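Ernside Clothing Exchange Moves Coats and Uniforms onto Open Rails

August 11, 2019

The Ernside Clothing Exchange has finished the first stage of a storage change that takes most of its adult stock out of stacked bins and puts it on open garment racks. The sorting room on Julemby Road reopened to the public this week with the new layout in place. Children's clothing, footwear and bedding stay in bins for now.

The exchange lends and gives out work clothes, school and club uniforms, and winter outerwear. Its stock list stood at 2,496 garments when the move began. Under the old system each bin held folded items of one type, with a size range written on a card taped to the front. Finding a single size usually meant emptying the bin onto a table and refolding everything afterward.

Hanyu Fang, who manages the sorting room, said the refolding took more staff time than any other job in the building, including intake.

"We timed it over the winter. A visitor asks for a medium black jacket, and the person helping them handles the whole bin to get to it," Fang said. "On a rail you move the hangers apart and read the collar."

The racks are freestanding, with a single horizontal top rail and metal legs braced near the top. They were bought secondhand from Yupanqui, a uniform rental business that closed its Ernside branch last November. The purchase covered the racks, spare couplings and a mixed lot of wooden hangers. The exchange already owned a quantity of plastic hangers, which have been kept for lightweight shirts and blouses.

Each rack was checked before use. The work consisted of tightening the bolts at the rail couplings, leveling the legs and replacing worn foot caps. The rails were then set at one height throughout the room, low enough for most adults to reach without a step and high enough to keep long coats off the floor. Two racks with bent legs were set aside for parts.

The load limit is 60 garments per rack for shirts and light tops. Coats are held to a lower number, set by how far the rail sags at its midpoint. A strip of tape on the wall behind each rack marks the level of an unloaded rail. If the rail drops visibly below the tape, garments are moved to the next rack. Heavy items are hung close to the uprights, with lighter items filling the middle of the span.

Stock is grouped first by use and then by color. Dark outerwear, mostly black jackets and coats, goes together at the right-hand end of a rack. Team and club shirts are hung toward the left. The color grouping was added after a trial in which garments were sorted only by size. Visitors looking for interview or funeral clothing were going through every rack to find dark items, and hangers were being returned to the wrong size section.

Size order still applies inside each color group. Dividers cut from cardboard were tried first and tore within days. The current dividers are plastic rings supplied by Beka, a local shop fitting company, and carry the size on both faces.

Hangers are matched to weight. Curved wooden hangers are used for coats, jackets and any shirt with a collar, as the wider shoulder keeps the garment from slipping and limits creasing at the seam. All hooks on a rack are to face the same direction. Staff have been asked to close zippers on jackets before hanging them, at least halfway, so that the fronts stay flat and do not catch on the next garment.

Club shirts are the largest group still being worked through. Many were donated in bags and come out creased. They are put on hangers first and steamed on the rack, a change from the earlier practice of pressing them flat on a table. 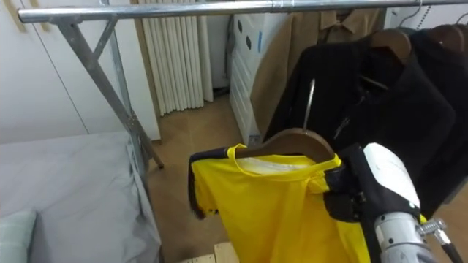 Hanging procedure

The exchange has posted a one-page procedure at the sorting table. It applies to all adult tops and outerwear:

Check the garment for stains, missing buttons and broken zippers. Items needing repair go in the mending crate and are not hung.

Read the size from the neck label. If the label is missing or faded, measure across the chest at the underarm and use the chart on the wall.

Insert the hanger from the bottom opening of the garment. Do not push it down through the collar, which stretches knitted necklines.

Center the collar on the hook and pull both shoulder seams level.

Hold the hanger by one end or by the hook and place it over the rail from the front. Leave a finger's width between coats.

Attach the paper tag to the left sleeve or the left armhole seam. Pins are no longer used.

Enter the tag number on the stock sheet before moving to the next garment.

The step on inserting the hanger was the most disputed during the trial. Several people who work in the room were used to going in through the neck, which is quicker with a shirt that has been buttoned up. The written procedure allows this for woven shirts if the top two buttons are undone first.

Floor space and access

The racks take up more floor than the bins did. Bins were stacked four high against two walls, leaving the center of the room clear. The racks stand in rows across the room, with a wide aisle down the middle and narrower aisles between rows. One sorting table was removed to make space, and intake has been moved to the smaller room next to the side entrance.

The wide aisle is intended to allow a wheelchair or a double stroller to pass and turn at the far end. The narrower aisles do not allow turning. Staff will bring garments out to the main aisle on request. Fang said the spacing of the rows would be looked at again once the winter coats arrive, when the hanging garments will be thicker and the aisles will be tighter.

Dust is the other known drawback. Garments in lidded bins stayed clean between visits, and clothes on an open rail do not. Shoulder covers made from old bedsheets have been cut for the formal wear rack, where items can hang for months. No covers are planned for shirts or everyday jackets.

Cost

The exchange spent 2,000 dollars on the first stage. The racks and hangers made up the larger part of that figure, and the rest went to size dividers, tags, foot caps and the hire of a van. Another 1,000 dollars has been reserved for the second stage, which covers children's outerwear and requires lower rails.

Emptied bins are being offered to other groups in the area. They are clear plastic with fitted lids and can be collected from the side entrance during opening hours. Several lids are cracked at the corners, and these are stacked separately.

Next steps

Children's coats are due to be moved in November if suitable racks can be found. The exchange is looking for freestanding units with an adjustable rail, used or new, and would consider fixed wall rails for one side of the room. Shoes will remain in bins, paired and tied by the laces, as there is no wall space left for shelving.

Donations are being accepted as before, with two changes. Garments on hangers should be left on them, and donors no longer need to fold or bag coats. Wire hangers cannot be used on the new rails and will be sent for scrap. Wooden hangers in any size are wanted, including those with a worn finish, provided the hook turns and the wood is not split.

Returned loan items should be handed to a staff member and should not be put back on the racks directly. They have to be checked and re-entered on the stock sheet under the same tag number.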